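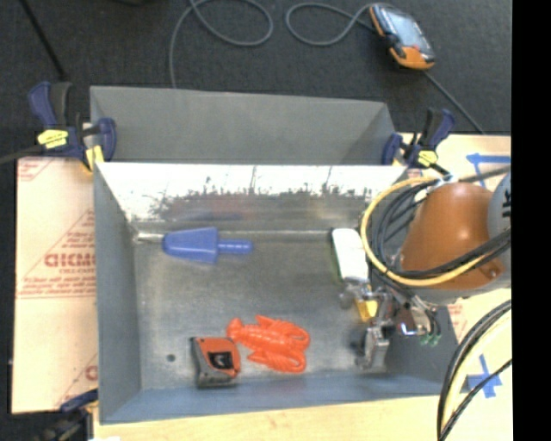 In Defense of the Mixed Bin

Every few months somebody writes a column telling the rest of us to sort our stuff. One drawer for tools, one tub for toys, one tray for whatever is left. I have read plenty of those columns and I followed the advice for years. I now think a good metal bin with unrelated things in it does the job better for most households.

Take a tape measure lying beside a plastic lobster. A professional organizer would see a mistake. The tape measure goes to the workshop and the lobster goes to the toy chest, and the blue tool-shaped thing near them goes wherever its kind goes. What I see is a bin where each item can be picked out from standing height. The tape measure is orange and dark gray, the lobster is bright orange-red, and neither one looks anything like the other once your eye has the shape. You don't have to read a label. You look down and take what you need.

Sorting by category works against that. Put 13 screwdrivers in one drawer and you have to dig to find the right one. A place for everything suits a repair shop that has 200 of the same part. It doesn't suit a back hall where the next thing anyone wants could be a toy or a tape measure.

I used to own a Plister wall system, with the clear drawers and the little printed tabs. It was well made. It also asked for a decision every time I put something down, and at the end of a workday I didn't want to make one. So things went on top of the unit, and then on the floor in front of it. By October the drawers were half empty and the floor was full. My sister-in-law bought the Gedix version, which has deeper drawers, and she got the same result a little more slowly.

The organizer Faustine Hamel argued in her newsletter that a mixed container is "a decision postponed." I agree with her on that, and I think postponing is often the right call. Plenty of small objects don't deserve a decision. A toy that will be wanted again tomorrow morning doesn't need to travel up a flight of stairs tonight.

Hamel's stronger point is that mixed bins grow. They do, if they are deep. A deep tub hides its bottom layer, and the bottom layer is where the dead batteries and the single mittens end up. My answer is to keep the load to one layer. If something has to sit on top of something else, the bin is full and a few things need to leave. You should be able to see bare metal between the items.

I say metal on purpose. Fabric baskets sag and hold dust. Wicker catches on everything. A metal bin gets scratched and dull on the bottom, and after that it stays about the same for a very long time. Mine cost less than one drawer of the Plister, and I have never worried about dropping a wrench in it. Sloping sides are better than straight ones, too - your hand gets under things more easily.

There are limits. Anything sharp needs its own home, and so does anything a small child could swallow. Medicine and paperwork stay out. I would also keep a second bin next to the first and let it take the overflow while you decide what goes.

Past those rules, I'd leave the lobster where it is.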